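Kondix review: a register of interests you can search

Published Sunday, November 3, 2024

Anyone who has tried to find out which outside jobs a councillor holds will know the problem. The forms are public, but they are scanned, filed by year and often unsigned. Kondix is a paid web service that collects the forms and makes them searchable by name, company or address.

I used it on Brostow council, where two planning votes this year were put off after questions over who owned what. A search for a firm brought up every declaration that mentioned it, with the date the form was handed in next to the date of the vote. That alone saved me an afternoon.

The weak point is handwriting. Out of 13 older forms I checked against the originals, 4 had a company name wrong, and one gift was missing altogether. You can open the scan from each result, and you should. Gifts below the declaring limit do not appear, as the council never collects them.

Alerts work well. I set one for late changes and had an email the next morning. Exporting is poor by comparison: lists stop at 1,000 rows and the columns come out in a different order each time.

The cheaper Flultero covers more councils but has no scans, so I would not quote from it. For a local reporter or a residents' group, Kondix is worth the monthly fee. For a single question, write to the clerk.
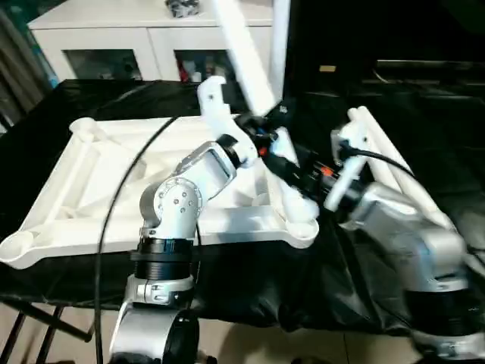
Ruth Baumgartner
Reviews writer, local government and standards

Ruth covers council business and the tools used to follow it.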